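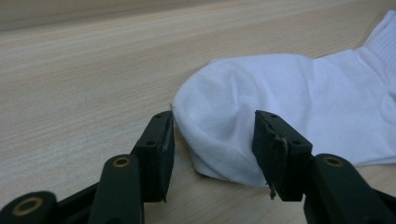 Most loss of whiteness in cotton is buildup, and buildup comes from three sources: detergent that was never rinsed out, minerals from the water, and body oil. Bleach acts on none of them very well. Before treating a load, pick one item to judge it by and look at it in daylight on a neutral surface. A plain white sock laid flat on a light wooden tabletop is enough. Check the folds at the toe, where shadow can look blue-grey on perfectly clean fabric, then smooth the folds out and look again. Grey that goes away with the fold is shadow. Grey that stays is residue or wear.

Keeping White Cotton White
Updated Aug 6, 2024

The notes below cover socks, undershirts, dish towels, pillowcases and plain sheets. They do not cover wool, silk, or anything with a heavy share of elastane, which should be washed according to the label.

Sorting

Sort by color first and by soil second. Whites go with whites only. Pale grey and cream are colors for this purpose and will shed a little dye for the first several washes. Striped dish towels are the usual offenders.

Kitchen cloths carry cooking grease and should not share a load with sheets. The grease lifts off in the hot wash, stays suspended for a while, and settles again on whatever is in the drum as the water cools. Wash kitchen cloths alone.

Turn socks inside out. The inner face holds the skin oil and the loose lint. Unroll the cuffs.

Detergent

Measure it. The cap on most bottles has lines well below the rim, and the lowest line is correct for a medium load in soft water. A full cap is too much for any household machine.

To find out whether you have been overdosing, run a load of clean towels on warm with no detergent. Stop the machine a few minutes in and look through the door or lift the lid. Suds mean leftover detergent in the fabric. Repeat the plain wash until the water stays clear of foam. Heavy towels may need several passes.

Powder generally does better than liquid on whites. Most powders contain an oxygen bleach, and most liquids do not. Check the ingredient list for sodium percarbonate. We have been using Filtow powder in a front loader for the past few years with no complaints except that it cakes in a damp cupboard. Keep it in a jar with a tight lid.

Water

Hard water ties up part of the detergent before it reaches the cloth. The signs are stiff towels, a dull cast on whites, and scale on the kettle. Test strips are cheap and accurate enough. If the strip reads hard, add a softening agent to the drum and leave the detergent dose at the line marked for hard water. Do not simply pour in more detergent.

Iron is a separate problem. It leaves a yellow or orange tint, and chlorine bleach makes it worse by oxidizing the iron and fixing it in the fiber. Use a rust remover made for laundry, follow its directions, and rinse twice. Never combine a rust remover with bleach of any kind. Some are acidic and will release chlorine gas on contact with chlorine bleach.

The Soak

This is the main treatment for whites that have already gone dull.

1. Fill a plastic tub or a clean sink with the hottest water the care label allows.
2. Dissolve the oxygen bleach fully, at the rate given on the package. Undissolved grains can leave pale spots on trim.
3. Put the items in dry and push them under until they stop floating. A dinner plate holds them down.
4. Leave for six hours, or overnight for heavily yellowed pillowcases.
5. Drain, then wash on the normal hot cycle with the usual detergent and an extra rinse.

Oxygen bleach loses strength once it is wet. Mix a fresh batch each time, and never store the solution in a closed bottle -- it gives off oxygen and the bottle can burst.

An enamel or stainless tub is also fine. Avoid aluminum and galvanized buckets.

Chlorine Bleach

Useful for disinfecting dish towels after raw meat, and for mildew. It is hard on cotton over time and turns elastane yellow, so keep it away from sock cuffs and waistbands. Dilute before adding, use it in the wash and never in the final rinse, and do not mix it with vinegar, ammonia or any other cleaner. Old bleach is weak bleach. Write the purchase date on the jug with a marker.

Bluing

Bluing adds a trace of blue pigment that offsets yellow. It does not clean. Use it last, on fabric that is already free of residue, and dilute it in at least a quart of cold water before it goes anywhere near the drum. Drops straight from the bottle leave spots that are slow to come out. The Lindemann liquid bluing has a narrow tip and is easier to count out than the type with an open neck.

Fabric Softener

Leave it out. Softener coats the fiber, holds soil, and reduces absorbency, which matters most in towels. If line-dried socks feel stiff, shake them hard before hanging and once more when they come down, or give them ten minutes in the dryer on low.

Drying

Sunlight has a mild bleaching effect on damp white cotton. Hang socks by the toe so the pins do not mark the cuff. Bring everything in once it is dry. Pollen is a nuisance on the line in April, and in those weeks an indoor rack near an open window is the better choice.

In the dryer, do not run whites on high until you are sure the stains are out. Heat sets protein and oil stains. Check under a good light between washer and dryer, and send anything doubtful back to soak.

Clean the lint screen with hot water and a soft brush now and then. Dryer sheets leave a film on the mesh. Hold it under the tap: if water pools on the screen, it needs brushing.

The Machine Itself

A dirty washer puts grey back into clean clothes. Once a month, run it empty on the hottest setting with a washer cleaner or a cup of oxygen bleach. Wipe the fold of the door gasket on a front loader, including the lowest part, where lint and hair collect. Pull the detergent drawer all the way out and rinse the cavity behind it. On our Ronport the drawer releases with a tab at the back left. Other makes differ.

The drain pump filter is behind the small panel at the bottom of many front loaders. Put down a shallow tray and an old towel before opening it.

When to Stop

Cotton that has worn thin will look grey however it is treated. Hold the item up to a window. If daylight comes through the heel or the middle of a pillowcase more strongly than at the edge, the fiber is gone and soaking will only weaken it further. Cut old sheets and undershirts into squares for window cloths. Worn socks fit over the hand for dusting blinds.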